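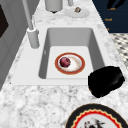 *A plate in a kitchen sink.*

Households in Cavuneo will be asked from March to wash up by hand only in the evening, under a water-saving plan that comes with plenty of promises and very little working out.

Hasia, the firm that runs the town's supply, says the change will cut kitchen water use by 14 per cent. It has not said how it arrived at that figure. A trial in the Barbieri district lasted 21 days and took in 30 homes, all of which had put themselves forward.

Hasia would not say how much water those homes used before the trial began, or whether any of them had a dishwasher.
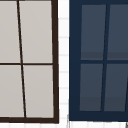

## Doubts over the trial

Flurina Thaler, who took part, said she had saved water mainly by going away for a week. Her readings were counted all the same.

The firm describes the response as "very encouraging". Its report runs to 3 pages, one of them a map.
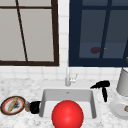 Ettore Santoro said he would believe in the savings when they showed up on his bill, and asked why leaking mains were not being dealt with first. Hasia said repairs were "under review", the same words it used last spring.

The scheme is voluntary for now. The firm did not rule out charges later on.
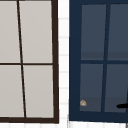
According to Cinzia Greco, people who work nights have been left out of the plan altogether. She has asked Hasia for the full trial readings and is still waiting for a reply.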